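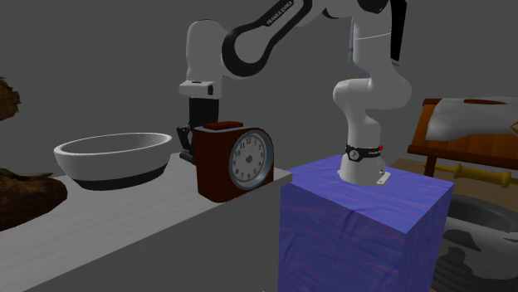
The Franka arm at the kitchen counter in my sim, with the clock and the bowl.

Sim-trained policy loves some scenes and falls apart in others — is my randomisation the problem?

Posted by plonine_desk in Simulation and Learning

Hello all, long-time reader, first proper post. I'm hoping someone can tell me whether I'm reading my own results wrong.

I'm doing a small project on pick and place, all in simulation for now. One arm, one parallel gripper, a counter with a handful of household things on it, and a written instruction such as "put the clock in the bowl" or "move the clock away from the bowl". The policy gets a single camera view plus the joint angles and spits out short chunks of arm motion. It's trained by plain imitation, on 2000 demonstrations that I made with a scripted planner, because I haven't the patience to drive the thing by hand that many times.

The bit I'm supposed to be testing is the scenery. I've got two training sets. The first, which I call Skivby, is the boring one: same counter, same plain grey backdrop, objects moved about but nothing else changed. The second is Guvero, where every episode gets random clutter in the background, daft textures on the block the arm stands on, furniture thrown in at odd angles, and so on. The picture is from a Guvero episode. Same number of demos in each, same network, same training time.

What I expected: Guvero does a bit worse on clean scenes and a lot better on messy ones. What I got: Guvero does worse on clean scenes, as expected, and on messy test scenes it's only better when the target is something small. With the clock it's rubbish. It gets 39 per cent on the clock tasks over my messy test set, and the Skivby policy, which has never seen a bit of clutter in its life, nearly matches it.

Watching the failures back, the arm nearly always goes to the right area. It comes down behind the clock, with the fingers close to the counter, and then closes on nothing or clips the casing. So it clearly knows which object I mean. It just can't seem to judge how far back the thing is.

Things I've already tried:

Training for longer. Loss went down, success didn't budge.

Bigger image input. Tiny improvement, could easily be luck.

Turning off the random textures but leaving the furniture. Slightly better, but I only ran 2 seeds so I wouldn't swear to it.

My supervisor reckons the randomisation is simply too strong and I should dial it down. I'm not convinced, as the small objects are fine with exactly the same clutter. Has anyone seen this before? And is it worth writing up as a result, or is it just a bug I haven't found yet? I've got a draft due in October and I'd rather not put my foot in it.

rivas_bench replied:

I've been through something very like this, so let me have a go.

I don't think your randomisation is too strong. I think it's in the wrong place. Look at what you're varying: background, furniture, the pattern on the block. All of that is stuff the policy should learn to ignore, and from what you say it has learnt to ignore it, or it wouldn't be getting to the right part of the counter. What you haven't mentioned varying is the camera. If that's fixed, or nearly fixed, the network can get away with learning "clock at this spot in the image means reach to this spot on the counter". Lovely for small flat objects, where there isn't much difference between where the thing looks to be and where it is. Less lovely for anything tall.

In your picture the clock is standing upright and the gripper is down behind the left side of it, so part of the gripper is hidden. That's a hard view for a single camera. At the very moment it needs to know where its fingers are compared with the casing, it can't see all of them. It has to fall back on the joint angles, and a lot of these networks don't lean on the joint angles as much as you'd hope.

So here's what I'd do, in this order.

Check how the scripted planner approaches the clock. If it always comes down on the far side from the camera, all your demos have that same hidden moment in them and the policy has never had a clear look at a good grasp. This takes ten minutes. Save a still from just before the gripper closes in a few dozen clock demos and flick through them.

Then split your failures by which side the gripper came down on. If the camera-side ones mostly work and the far-side ones mostly don't, you've got your answer and you haven't had to train anything new.

After that, add a wrist camera if your set-up allows it. I know it feels like cheating when the paper is meant to be about scenery, but you can run both training sets with and without it, and then you've got a proper little table: clutter on or off, wrist view on or off. To my mind that's far more interesting than "randomisation helps a bit sometimes".

If you can't add a camera, jitter the one you've got. Small shifts and tilts per episode, nothing wild. Expect the clean-scene score to drop a bit at first.

On whether it's a result — yes, I think so, if the split by side comes out the way I suspect. "Background clutter didn't help where the grasp was hidden from view" is a perfectly good thing to tell people. Do run more seeds though. I once built half a chapter on a pair of runs and had to take it all out again, and it was not a fun week.

One more question from me: is the clock's dial facing the same way in every demo? If it only ever turns up at one angle then the fingers only ever need one angle as well, and your test set might be asking for something it was never shown.

grey_counter replied:

Just turn the randomisation down like your supervisor says. I use very mild lighting changes and nothing else and my stacking task works fine. Also try a bigger network.

hollow_gantry replied:

Mostly agree with rivas_bench, but check the collision shape on that clock before you do anything clever. Plenty of free object models come with a simplified collision box that's a fair bit fatter than what gets drawn on screen. The fingers look as though they've got room and they haven't, so you see them "clip" something that isn't visibly there. Small objects often get away with it as the error is small too.

Turn on the collision view in your simulator and have a look. Same goes for the bowl, by the way. If its collision shape is a solid lump with the inside filled in, "put the clock in the bowl" can't ever succeed however well the arm behaves, and it'll be dragging your clock score down in both training sets. You might want to report the "in the bowl" and "away from the bowl" instructions separately anyway.

What made me think of it was Skivby nearly matching Guvero. When two quite different policies end up stuck at almost the same score, I start looking at the test set before I look at the training.

plonine_desk added:

Oh, this is brilliant, thank you both! Quick update as I've had an evening with it.

Collision shape first: the clock is fine, snug all the way round. The bowl was not fine. It was filled in solid up to the rim. So some of those clock failures were never winnable, and I feel a bit of a fool. I've swapped it for a properly hollow one and the tests are running again now.

Planner side: yes, guilty. I flicked through the stills and it picks the far side nearly every time. I think it's down to how I ranked the grasps — shortest path wins, and with the arm where it is that tends to be round the back. I'm going to make it choose at random between the sides and make both sets of demos again.

And no, the dial doesn't always face the same way, I do turn the clock, but only by a little. I'll widen that as well, though in a separate run so I can tell the changes apart.

Wrist camera will have to wait until I've got more machine time. I'll put the split by side up here once the new runs finish.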